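What to do when your suturing robot drops the needle
Posted 16/08/2018 by Gaurav Kaushik

I look after the two-armed suturing bench at Bincombe, which sews up tissue pads all day so that better paid people can write about it. Most faults are dull. The needle drop is the one that brings visitors, usually with advice.

This guide covers the Grustholm controller with Fasden instruments. Other set-ups will go wrong in their own way.

Recognising the fault

The log says GRIP 647. The screen says "Task continuing", which is optimistic. The Bhatia planner carries on as if the needle were still in the jaws, and will cheerfully make the next stitch with nothing. A needle on the pad with no jaw round it looks like so: 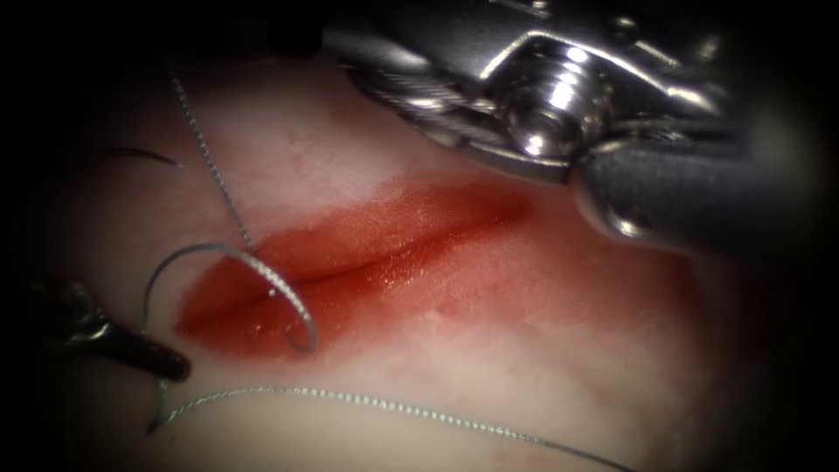

Needle lying at the left of the incision, one grasper tip beside it.

Press pause. Leave the emergency stop alone unless something is about to hit something or someone. On our bench the stop cuts the power to the brakes and the grips together, and you'll have two problems where you had one.

Before you reach for anything

1. Hold both arms in software, then turn the key to Manual. A screen that says "Held" has lied to me before. The key hasn't.

2. Work out where the thread goes. People look at the needle, because it's shiny, and forget that it's on a lead. If an arm still has hold of a strand, open that jaw slowly from the pendant before you touch the needle. I once skipped this in February and spent the afternoon unpicking.

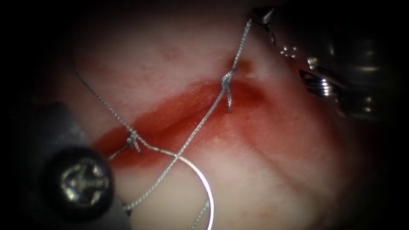 Thread held taut at upper right, with the needle resting on the pad below.

3. Pick the needle up with hand tweezers. Use your fingers and you'll be filling in the accident book, which is kept two floors up and has no pen.

Putting it back

4. Jog the driver clear of the wound, open the jaws and wipe them. Stage blood gets into the serrations and makes everything slippery, and I'd blame it for roughly half of our drops.

5. Offer the needle up to the jaws and close at low force. Tug it gently with the tweezers. If it turns, take it out and start step 4 again, muttering if you like.
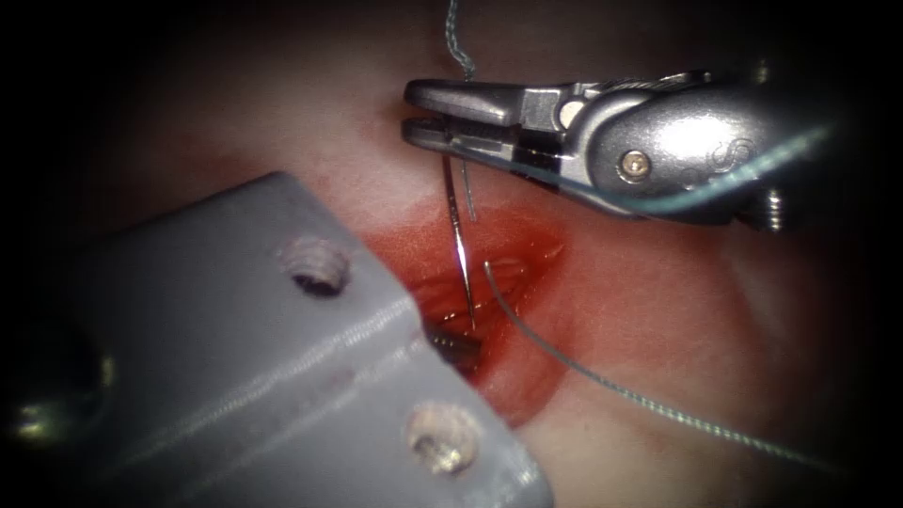
6. Check the cameras before you resume. The planner wants a clear view from all of them and will sulk without saying which one is unhappy, so bring up each feed at full size. The wrist view is the awkward one. Get it too close to anything round and glossy and you have a wall of red with a white glare down one side. 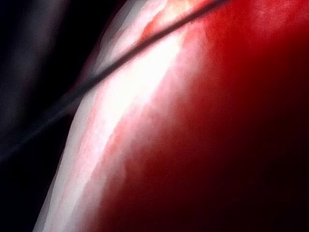
If the planner can't find an edge it trusts, it guesses, and its guesses are how needles end up on pads in the first place. Back the wrist off a little at a time until the confidence bar goes green, then leave it there for a slow count of 3.

7. Clear the fault, turn the key back and run one stitch at quarter speed with your hand near the pause button.

If it drops again straight away, change the jaw insert. If the new insert drops it too, the grip sensor wants recalibrating, and that's a separate page I haven't written yet.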